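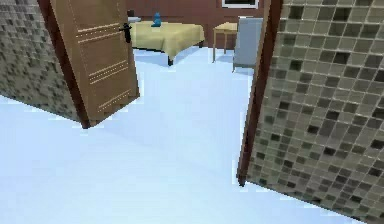
Home robot on the list? Measure first, spend later.

1. Doorways. Width with the door open, not the frame. Lever handles are easier than knobs if it has an arm. Write it down.

2. Under things. Bed, desk, side tables. Bedspreads that hang low - pin them up or pay for a model that doesnt eat fabric. Chairs pushed in before each run. 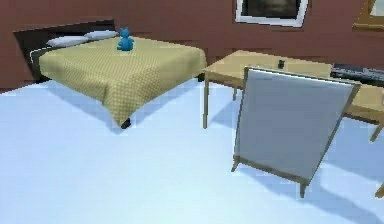

3. Budget. The Flistus was 528 in November, the Stokier 400 without the dock. Dock is extra, so are filters. Put 40 a year by for brushes and pads.

4. Try the route in a simulator. Kelemen do a free room planner, takes an evening. Put in the big stuff first, bed and table,

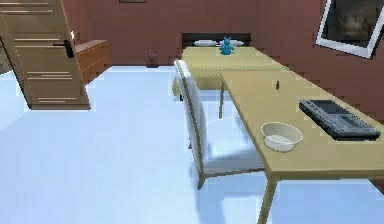

then the chairs, then anything on the floor that could get knocked. Run it from two or three starting spots. If it gets stuck on screen dont buy it yet.

5. Bathroom last. Tight behind the loo, and most will want a seperate mop pad.

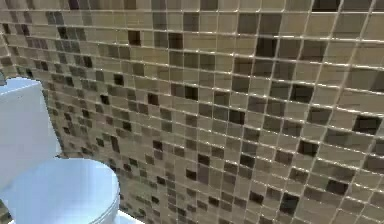

Bathroom: toilet against the mosaic wall.

6. Keep the box till the returns date. Brirnley gave me 11 days, check yours.

Comments

Measured the doors, forgot the rug. Stokier going back Monday.

Is the dock extra on the Flistus too?

Yes - and its dear.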